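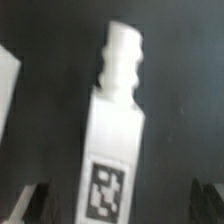 Ratree Srithong wrote in to say that her kitchen drawers have stuck every summer since she moved in, and that soap on the runners helps for a week at most. She wanted to know whether she should plane them down.

Leave the plane alone for now. Wood drawers swell in humid weather and shrink again when the heating comes on. If you take off enough wood to make a drawer run freely in July, it will rattle by December. Try these first.

Empty the drawer and pull it all the way out. Turn it over and look for shiny patches along the bottom edges and sides. Those are the places that rub. Mark them with a pencil, because they are hard to find again once you start cleaning.

Vacuum the inside of the cabinet. Crumbs and grit collect at the back of the runners, and a drawer that won't close the last half inch often has a bottle cap or a teaspoon behind it.

Wipe the runners with a barely damp cloth and let them dry overnight. Old soap gets sticky and holds dust, so scrape it off with a plastic card. Then rub the shiny patches with a plain white candle. Go over them 2 times, slide the drawer in and out, and brush away the loose flakes. Paraffin lasts longer than soap and does not pick up moisture. Skip cooking oil – it soaks in, goes gummy and smells.

If the drawer still binds, sand only the marked spots. Use medium paper wrapped around a flat block and stop as soon as the shine is gone. Wax again after sanding.

Check the bottom panel too. On older drawers it sags in the middle and drags on the rail below. Slide it out if you can, flip it over and put it back with the bow facing up. A 16-inch drawer full of pans is asking a lot of a thin panel, so move the heavy things to a lower cabinet.
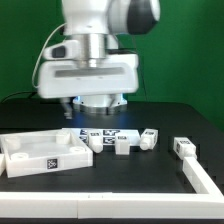
Can you use spray lubricant on metal drawer slides? A dry silicone or PTFE spray is fine, as long as the slides are clean and you wipe off the extra. Avoid anything greasy, which will catch flour and lint.

Metal slides have their own troubles. Look at the screws before you blame the bearings. A loose screw head sticks out far enough to catch the moving part, and a quarter turn with a screwdriver clears it. If the hole is stripped, pack it with a toothpick and wood glue, snap it off flush, and put the screw back once the glue has set.

Bent slides are not worth straightening. Measure the closed length and buy the same size – always as a pair.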